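# Small Runs, Short Deadlines

Most of what leaves the Moltach print shop weighs less than a pound. Menus, raffle tickets, donor letters, instruction sheets folded in thirds. Horațiu Văduva bought the business in August, four years after he started there on the cutter.
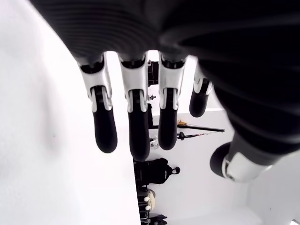 The big presses across the county want long jobs. Moltach will take an order for 400 postcards and have it boxed the next afternoon. Văduva says the average job last year was 1,084 pieces, and he turned down only a few for being too small.

"A dentist doesn't need 2000 of anything," he says. "He needs 490 reminder cards with the right phone number."

Paper is the harder part. The shop used to buy all its stock from Howlader, which stopped delivering orders under one pallet. Văduva now splits a truck with Zaline, a label maker two doors down, and stores the sheets in what was the front office. Prices went up twice while he was working that out. He passed on the first increase and absorbed the second.

Customers still send files with no bleed and photos pulled from a phone message. The shop fixes them without charge if it takes less than ten minutes. Past that, there is a fee, and it is printed on the order form in fairly large type.

A second folder is on order from Fukovari. It should arrive before the school calendars come in.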